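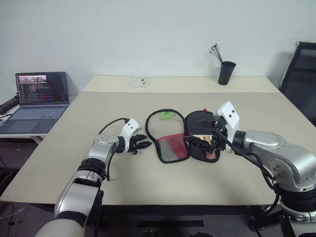

Left gripper open, right one in the black mesh bag. Cables on the wrists as they are now.

Two-arm cell, right wrist cable keeps catching - how do you route yours?

tutach_bench
Posted Jan 18, 2020
Hello all. I look after a small cell with two arms at one beige table, and the job is sorting small things between mesh bags and pouches. The left arm gives me no trouble. Its cable makes a loop from the top of the wrist and comes down beside the elbow. On the right arm the cables hang from the wrist and run down along the arm, and when the gripper goes deep in a bag they sometimes pull tight. Twice the plug came half out and the fingers stopped reporting. The log has the first fault at cycle 669 and the second at cycle 1465. I have reseated the plug and put one hook-and-loop strap at the elbow. Before I order new leads I would like to hear what others do.

Zenby
One strap at the elbow is your problem, I think. The cable needs a fixed point close to the plug, so the pull goes to the strap and the plug feels nothing. Put a strap on the wrist module itself, leave a loop of up to 100 mm, then the second strap on the elbow housing. Turn the wrist by hand to both ends with the power off and look if the loop is still slack.

cultden_rob
I don't agree with the loop. In our cell a loop on the wrist caught the rim of every soft bag we had. We pulled the leads close along the arm in a braided sleeve and it was finished. With mesh it is even worse, the mesh takes hold of everything.

Zenby
Your arms only go down and up, if I remember. His wrist turns inside the bag. A tight sleeve will break the wires at the joint after some months. I changed a lead like this last June and the colour of the insulation had gone white where it bent.

tutach_bench
Thank you both. To answer Rob, yes, the wrist turns when it takes a block out of the bag, nearly to the limit. The left one turns less, it mostly waits open over the table and takes what comes.

Tsoukalas
Before you touch the straps, check the claw fingers. If they are pressed down in the bag and the tips hook in the mesh, the arm drags the bag with it on the way up, and the cable gets a jerk each time. I had this with a net bag. I filed the burrs from the tips and set the approach a little higher, and half of my "cable" faults went away.

cultden_rob
That one I can support. Also clean the fingers, threads from the bags collect at the finger joints. Tweezers, power off.

Zenby
Fine, but higher approach means it misses flat things at the bottom. I would do the strap first and change only one thing at a time, otherwise you don't know what helped.

tutach_bench
I did it in the order of Zenby. Strap on the wrist, loop a bit shorter than he said because of the bag rim, second strap on the elbow. Then I looked at the fingers with a magnifying glass and there was a small burr on one tip, so Tsoukalas was right too. I have left it for now, to keep the test fair.

cultden_rob
You found a burr and left it there?

tutach_bench
Yes, only until the weekly service. The counter is at 2993 and there is no new fault since the strap. If the plug moves again I will try the sleeve on the lower part of the arm only, and leave the wrist free.

Tsoukalas
Put a paint mark across the plug and the socket, then you see at once if it has moved. And please file that burr.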